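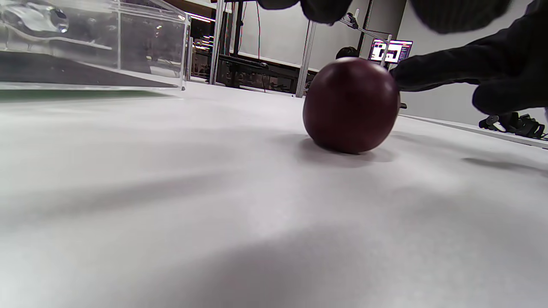
Small Things on a White Table: Your Questions
Noltley Display Club > Getting Started > FAQ

We love getting these questions, and we get a lot of them just before the open tables in April. If yours isn't covered, drop it in the question box at the Herkitz Street door or send it through the contact form.

What does the club do?

We put small things on tables and look at them properly! Fruit, real and fake, glass stoppers, marbles, seed pods, old knobs, ornaments, anything that fits in two hands. We arrange it, light it, swap it around, box it up and start over. Some members sketch, some take photos, and some only want an afternoon of moving a pear two inches to the left.

Do I need a collection to join in?

Not at all. Bring one thing. You can borrow from the Rarness shelves too, which is what we call the cupboards along the back hall (they came out of the old Rarness shoe store and still have the size labels on them).

What's a good first object?

Something round, dark and shiny. Deep red is wonderful. You get a bright spot near the top, the color sinks almost to brown or burgundy underneath, and there's a soft gray shadow for free. Beginners often bring something with lots of detail and then can't decide where to look. Start with one smooth shape and you'll be amazed how long it keeps you busy.

Why is everything set out on white?

Color shows up honestly on it and the shadows are easy to see. Matte is the word to remember when you shop. A shiny white surface throws reflections back up at the object, which can be lovely, but save that for your second month.

My covering wrinkles. Does it matter?

Less than you'd think. Small ripples give you gentle gray bands, and plenty of us like them. If a crease runs right under your piece, lift the piece, pull the covering from the far side and smooth it toward you with the flat of your hand. Steam at home if you want to. Please don't bring an iron to the hall, the outlets won't take it.

Do I have to wear gloves?

Only if the label on the shelf says so. Glossy finishes pick up fingerprints like nothing else, and dark ones are the worst. Black gloves or white ones are both fine with us. Black shows lint, white shows everything. Get a pair that fits at the fingertips, or you'll be nudging things you never meant to touch. For glass, ask at the desk before you glove up, as some fabrics are slippery on it.

How do I pick up something round without sending it rolling?

Come in low from the side, get your fingers past the widest part, and put your other hand on the far side before you lift. Go slowly. Everybody has chased a marble across the floor at least once and it is very good for making friends.

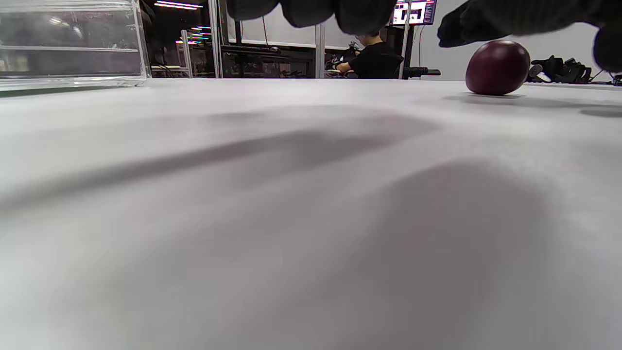

Noltley Display Club Bulletin, Issue 75, p. 7

Which boxes do you recommend?

Clear acrylic, every time! It's light, you can see what's inside from across the hall, and it looks great standing at the side of a table even when you're working with something else. Check the bottom edge before you buy. On some boxes it shows as a thin green line against a white covering, and people either adore that or can't stand it. The Ghoneim swap shelf usually has a few secondhand ones with scratched lids.

How do I clean acrylic?

Blow off the dust first. Then lukewarm water, one drop of dish soap, and a soft cloth. No paper towels, no window cleaner with ammonia. Fine scratches can be polished down a little, deep ones are there for good. Turn that side to the wall.

My own shadow keeps landing on the table. Help!

Look where your hands are. Anything held over the table, even quite high up, lays a soft dark patch on the white, and it's easy to spend ages blaming the lamp. Reach in from the side away from the light. If you're after a clean photo, set the piece, step back and let the table settle before you shoot.

Is it better to look from above or from the side?

Try getting right down to table level. A plum-sized object turns into a hill, the tabletop runs away from you like a snowfield, and you'll spot tiny things you'd missed from standing height. We keep 5 kneeling pads by the door. Please put them back dry.

Can I bring real fruit?

Yes, please do. Wipe it first and take it home with you afterward. Real apples are never quite round and that's half the fun. A fake next to a real one makes a terrific pairing.

How long are table slots?

Around 2 hours, including packing up. Sign up on the sheet in the hall. Tables by the windows go fast.

Can kids come?

We'd love that. One adult per table, and the glass drawers stay locked while they're in.

What if I break something from the shelves?

Tell the desk and put the pieces in an envelope. We have a mending night and it's popular.

Page last updated Fri 5 November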